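Home | About the Centre | School Programs | Courses | Talks and Papers | Contact

Print this page | E-mail this page

Speaker notes: Preparing school groups for a residential week on the water

Delivered on behalf of the Plokow Outdoor Education Centre at the August meeting of regional program providers, 9:30 a.m.

Slide 1. Welcome and acknowledgements. Thank the host organization, Midano Paddling and Sail, for the use of its premises. Remind delegates that printed copies of the risk management template are at the registration table.

Slide 2. Scope. These notes concern the period between a school's booking and its arrival at the dock. Instruction on the water is covered in the afternoon session and should be deferred if raised.

Slide 3. The past season. The Centre received 152 students on residential programs, drawn from 7 schools. Each school was sent the same pre-arrival package. Return of completed medical and swimming ability forms by the stated deadline varied considerably from school to school, and late forms had a direct effect on the allocation of students to canoes and dinghies.

Pause. Invite delegates to consider their own return rates before moving on.

Slide 4. The pre-arrival visit. The Centre now offers each lead teacher a half-day visit in the spring. It includes the bunkhouses, the drying room, the classroom used for shoreline ecology and the launching area. Teachers who had made the visit submitted more accurate clothing lists to parents and asked fewer questions on the first evening.
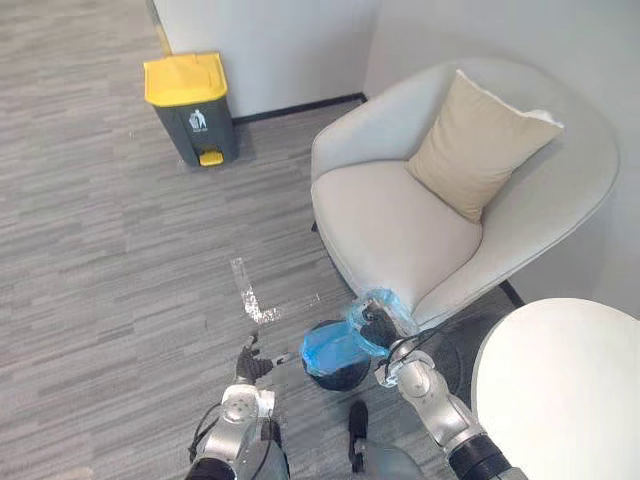 A delegate from Zenon objected at the rehearsal of this talk that a half-day is beyond the reach of northern schools, whose staff would lose two days to travel, and asked whether a recorded tour with a scheduled telephone call could be accepted in its place. The Centre's position is that it can, provided the call is taken by the instructor who will lead the week. Please state this clearly.

Slide 5. Staffing on arrival. Groups are divided on the first afternoon, following the swim assessment. No group is to be finalized beforehand, whatever the school may have told its students. Mention that friendship requests are considered once the assessment results are known.

Slide 6. Equipment. The Flanagan boathouse holds 200 personal flotation devices in junior and adult sizes. Students may bring their own if these are approved and in sound condition. Wetsuits are supplied by the Centre. Rubber boots are not suitable footwear for paddling, and the kit list has been reworded accordingly.

Slide 7. Weather and cancellation. Refer to the written policy. A program day ashore is a full program day and does not give rise to a refund. Schools should receive this wording at the time of booking and again with the final invoice.

Slide 8. Recommendations. Forms to be requested 4 weeks before arrival. Dietary information to be collected on a separate sheet addressed to the kitchen. One named teacher to be reachable by cellphone throughout the stay.

Questions to be taken from the floor until the coffee break. Queries on pricing should be directed to the bookings office.

Filed under: School Groups, Conference Talks, Sailing and Paddling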